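Frequently Asked Questions: The Sivska Garment Handling Study

Last updated 12/10/21

What is the Sivska study?

Sivska is a research project on teaching robots to handle clothing by learning from people. Participants carry out ordinary laundry tasks in their own homes with hand-held grippers, and the recordings are used to train a control policy. The study is run by the Gretwood Laboratory with support from the Nakamura program for household automation.

Why are recordings made in homes?

Earlier work by our group used a bare table under fixed lighting. Policies trained on that material did well on the table and poorly on a bed. A garment on a blanket sinks into the surface, shares its folds and may be close to it in color. Sunlight can wash out part of the view. We therefore ask that bedrooms be left as they are. 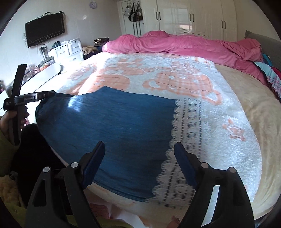 Bruner

The dark blue garment with the lace edge is a useful case for the method. Its fabric is thin and wrinkles easily, and the openings in the lace let darker tones show through. A policy that finds a garment by its outline alone has difficulty with a border of this kind. The patterned blanket adds a second difficulty, as its printed figures can be mistaken for separate items.

Does the method require a robot during recording?

No. The person holds the gripper directly. The motion of the hand and the opening of the fingers are recovered from the recording afterward and converted into commands for a robot arm fitted with the same type of finger.

How much material has been collected?

The current release contains 800 demonstrations from 30 homes. Of these, 400 involve a garment lying on a bed, and the remainder are divided between sofas, floors and tables. Failed grasps are kept and labeled as such.

Which actions does the policy learn?

The policy is trained on short actions: approaching the fabric, closing on an edge or fold, lifting, carrying across and releasing. Folding a garment is treated as a chain of these actions. There is no separate program for shirts, dresses or towels.

Where should the fingers meet the fabric?

Participants are asked to choose a fold or a raised edge where one is available. Flat fabric is harder to take up, and pressing down too far tends to bring the blanket along with the garment. In the view below, the two finger tips are set into the folds of the blue fabric, with the lace strip to the side and the peach and white blanket behind.

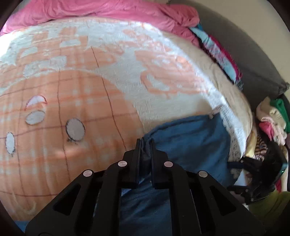
What are the main results so far?

Two findings have been consistent. First, policies trained on material from many homes transferred to new bedrooms better than policies trained on a larger number of recordings from one home. Second, including failed grasps improved recovery – the robot was more likely to release and try again when it had caught two layers.

What are the known limits?

Performance drops when the garment and the bedding are similar in color, and when the item is partly buried in a pile. Sheer fabrics and openwork trim remain less reliable than plain cotton. The present policy does not judge whether a finished fold is neat.

How is privacy handled?

Participants review their recordings before submission and may withdraw any of them without giving a reason. Audio is not kept. Faces, mail and screens showing personal content are masked before the material is made available to other research groups.

Can other groups use the data?

Access is granted for noncommercial research on written request to the Gretwood Laboratory. Requests should name the institution and state the intended use. The next release is planned for March and will add recordings of bed linen.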